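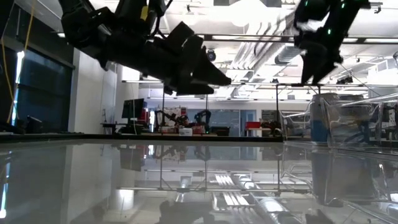
Where the build stands

Jiltlow shared workshop, two-arm bench: report for July
Prepared for the Anard small grants desk by Raili Heinonen

Both arms are hung. I put that first because the last report promised it, and the one before that promised it too, in nearly the same words. They hang from above, grippers down, and they clear each other across most of the table. The part of the table where they don't clear each other is marked in my notebook and, for now, blocked in software.

The grippers close on command. The left one closes on command the first time. The right one likes to be asked twice, and I suspect the connector at the wrist, which I crimped myself late in the evening and would not pay anyone else for.

Money

You gave us 3,520 dollars. We have spent 2,583. The largest item was mounting hardware, followed by cable, followed by more cable after I measured the first lot along the route I wished it took. The tabletop cost us nothing except a sore back. What is left should cover the spare wrist connectors, an emergency stop with a button large enough to hit in a panic, and the fixture parts listed below. I don't expect to ask for more. I said that about the shelving in a previous life, so please read it in that spirit.

What works

Homing works on both arms from a cold start. So does handing over a light object from left to right, provided the object is a cylinder and I set it down in the same spot every time. Out of the last 80 handovers I logged, most were fine and the rest went on the floor, where the members have learned to step over them. The log is attached, including the run where I had the arms swapped in the settings file and blamed the power supply for an hour.

What doesn't

The table is shiny. It looks wonderful when visitors come through and it gives the Plurel vision software a second ceiling to think about, complete with a second gripper coming up from underneath to meet the first. Matte film is on order. Until then I run the tests with the vision turned off and the positions typed in by hand, so please don't picture anything too clever.

Clear bins are a similar story. The software finds the thing inside and has no opinion about the walls, so the gripper comes in low and knocks. I have slowed the approach down to about a quarter speed.

Next

Re-crimp the right wrist. Fit the film. Print new fingertips from the Buschmann pattern, with softer pads. Then 2 full evenings of handovers with vision on, logged the same way as before so you can compare them.

The member demo has moved back a month. The invitation still stands, and there is coffee.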